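Speaker notes: The shared snack box, and how we keep it in order
Lunchtime talk, June session, upstairs at Karnamico
Speaker: Emília Kollár

Before starting: water, clicker, check that the people at the back can hear me. Ask Přemysl to switch off the lights near the screen only.

Opening (3 minutes)

Good afternoon and thank you for giving me your lunch break. My name is Emília, I work in the office at Karnamico and I am the person who fills the snack box. I will speak slowly, because English is my third language and I would like to be understood the first time. Please raise your hand if I use a wrong word.

My subject is small. Many workplaces have a place where people put food to share. In our old office at Hrnčiar it was a drawer, and the drawer was a sad place. Everybody put things in, the flat things went to the bottom, and in the end we threw away biscuits which had never been opened. I felt ashamed about this, so I began to try other ways.

Part one: tip it all out

The first rule is to empty everything onto the table. Do not try to sort inside the box. When the packets are in a heap you see at once what you have, and also what you have too much of. In our case it is always the spicy sticks. 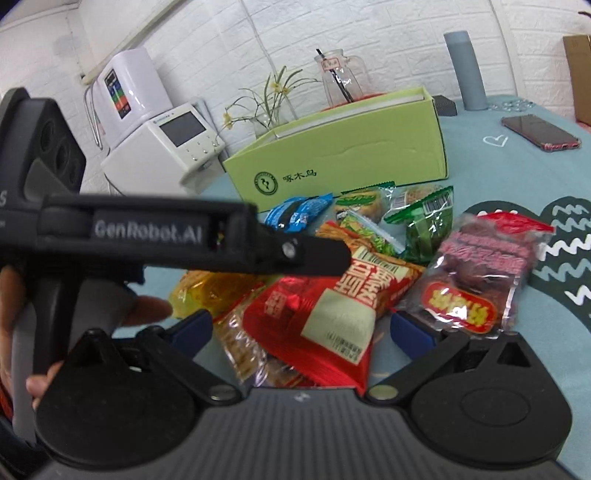

I give the heap five headings, and I say them aloud while I work: salty, spicy, baked, sweet, and "I do not know". The last heading is important. Many of our snacks have labels in Chinese, which I cannot read, and I have learned not to guess from the colour of the bag. A red bag can be very mild and a green one can make you cry. I put these packets to one side and ask a colleague who reads the language.

(Pause. Ask: who has a drawer like this at work? Wait for the hands.)

Baked things come out of the heap first. A round pastry in a thin clear packet will not survive under a full bag of something crunchy. I lost 12 of them in one winter before I understood this, and I still think about it.

Then the dates. I look for the date on each packet and write it on a small sticker if the printing is hard to find. Přemysl Pešek has told me that this is too much work. He may be right, but he also eats the ones with stickers first.

Part two: the table

Slide change. Let them look for a moment.
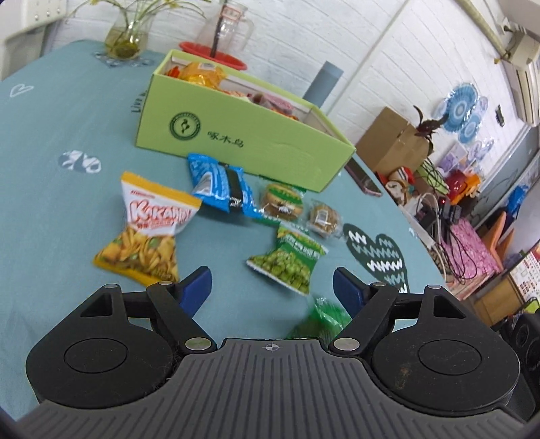
The snack table with the green box open and part of the sorting still on the cloth.

The box is an ordinary cardboard one with the lid open. I have tried baskets and plastic tubs, and I prefer cardboard. It is light, and when it gets greasy you put it in the recycling and take another. Colour matters a little. Lime green is easy to find on a busy table.

The cloth with the hearts has been discussed at length in our office. Some people find it childish. I like it, and it washes well at 40 degrees, so it stays.

Bags which are tall, like the Kokandy one, I stand at the back of the box. Small packets such as the green peas go at the front, where a hand can reach them. Pastries and round biscuits go on top, always last.

Please keep drinks and flowers at the far end of the table. A pitcher should stand on a plate and a vase on a coaster. Change the water in the vase when it becomes yellow; I forget this myself. Phones also travel to this table and stay there, and I have no method for phones.

Part three: who does it (only if there is time)

With us it is 2 people, one to sort and one to wipe the cloth. It is done in the time of one kettle. At Skoterar they made a list on the wall with names, and I am told it works, although I would find it a bit strict.

Allergies: read this part slowly. Anything with nuts goes in a separate bag with a clip. If the label cannot be read by anybody present, the packet stays out of the box until somebody can read it.

Questions

Likely question: who pays? Answer: everybody brings something, and I keep a small jar for the weeks when they do not.

Likely question: can we have the sticker sheet? Yes, copies are in room 403, on the shelf beside the printer. Please leave the last one so that I can copy it again.

Thank them. Invite them to take a packet on the way out, spicy sticks first.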